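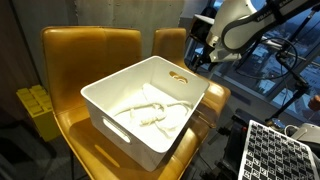
Sun 27 July
Lounge and linen check, ground floor, Orkau building
Done by: Kalliopi Popescu
Copy to: Erdal Tuncer, Nermin Şimşekoğlu

Marks used: [x] fine, [ ] needs doing, [-] not checked this time.

## Seating

- [x] Yellow leather chairs stand level, no rocking
- [x] Stitching on the backrests, all seams closed
- [ ] Seats wiped with leather cleaner
- [x] Gap between chairs and wall wide enough for the mop
- [ ] Felt pads under the feet

Comments: Seams were pulled gently by hand and nothing moved. The seats have only had a dry duster over them since the last check, and the leather cleaner in the cupboard is nearly finished. Please order the Truvow one again, not the spray. Five pads are missing in all. Kadir has a sheet of them in the workshop and will cut them to size.

Bins and boxes are not to be stood on the leather if they have been on the floor first. Grit on the base will scratch it. Wipe the base, or use the side table.

## White plastic bins

- [x] No cracks at the corners
- [x] Edges of the handle holes smooth
- [x] Rim free of chips
- [ ] Labels on all bins
- [x] Washed inside and dried before cloths go in

Comments: Handle holes were checked with a bare finger all the way round. One bin in the store had a rough edge left over from the moulding, which I took off with fine sandpaper. It's fine to use again. Two bins still have no label. White cloths in a white bin are hard to see from the doorway, and last month one went back on the shelf as empty with cloths still in the bottom. Look in properly, or put a hand in, before stacking.

Do not fill past the handle holes. Small items work their way out of them when the bin is carried on the slant.

## Cloths and ties

- [x] White cloths kept apart from coloured
- [ ] Cloths folded before storage
- [ ] Fabric ties undone and laid flat
- [x] No damp smell
- [-] Hems and loose threads

Comments: Cloths are still being dropped in crumpled. They can be used like that for dusting, but the ones for the tables need to be folded in four. Ties should be unknotted before they go in the wash. A tight knot stays dirty in the middle and takes a long time to dry. If a knot will not come out with fingers, leave it for Nermin – please don't cut it. Hems not looked at, ran out of time.

Washing: 40 degrees, no softener. Softener leaves a film and the cloths then smear the glass.

## Walls and floor

- [x] Concrete wall dry to the touch
- [x] Nothing taped or stuck to the concrete
- [x] Dark brown panel firmly fixed
- [ ] Floor edge behind the chairs swept

Comments: The concrete has its usual patches. I compared them with the marks Itsuki made on the plan in spring and they have not grown. Dust sheds from the bare surface and collects behind the chairs, so the edge wants doing each week. Pull the chairs out to do it and lift them, don't drag.

## Walkways

- [x] Route to the side door clear
- [x] No bins left on the floor in the route
- [ ] Light by the store cupboard

Comments: The tube flickers for a minute or so and then settles. Reported to Zumar under job 588, no visit booked yet.

## To do

- Felt pads – Kadir
- Leather cleaner – Nermin to order
- Bin labels – Kalliopi
- Chase job 588 – Erdal
- Hems and loose threads – Itsuki, at the next check

Deep clean of the leather is still down for September. Erdal has a price of 200 from Lloyd for all the seating and is waiting to hear if that includes the stools upstairs.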